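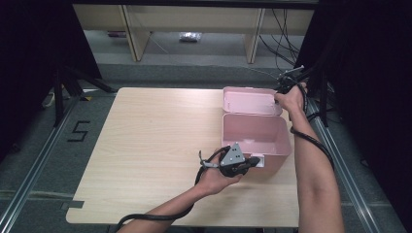

Home Celebrity Style TV Music Newsletter

Trinh Phí has chopped off her hair, and I've barely done a scrap of work since she posted it. The singer put the new look up in her Instagram story last night – a blunt, chin-length bob with a fringe, dyed the colour of black cherries – and my phone went off like a smoke alarm. I've spent years trying to copy her long hair, and I own enough clips and scrunchies to fill a pale pink plastic storage box, the deep sort with a hinged lid and a shallow tray moulded into it. Those are all going to my niece now, I suppose!

If you've only just met Trinh, she's the Melbourne girl who sang the theme for the Chowdary ads and then turned up in Stinero, the streaming drama about the rival ballroom schools (I've watched all 6 episodes twice, don't judge me). The long hair was pretty much her trademark. She wore it in a plait down to her waist for the whole series, and there's a fan account with 2,000 followers that posts pictures of the plait and nothing else. I had a look this morning and they've changed their bio to a single crying emoji.

She didn't say much about it herself. The caption was "new head, who dis", followed by a scissors emoji, and then a second story with her dog sniffing at the fringe. Her hairdresser at Voteck in Fitzroy shared the same photo and wrote that Trinh had been talking about it for months and then booked in at a day's notice. The colour took most of the afternoon, apparently, and there were dumplings.

Of course everybody reckons it's for a part. She starts filming Tendo in July, and her character is meant to be a motorbike courier, so a bob that fits under a helmet would make sense. Her management hasn't replied to my email yet. I'd like to think she was just sick of washing it.

Either way, I'm a fan. The colour is gorgeous on her, and I've already rung my own salon to ask what they'd charge me for it – more than my car rego, so I'll be having a think.

Comments

Jacqui_B: Love it!! She looks like a 1920s film star.

plaitwatch: I need time.

Deb from Geelong: Had that exact fringe in Year 9. Hers is better.

nomesy: It's definitely for Tendo, the courier has short hair in the book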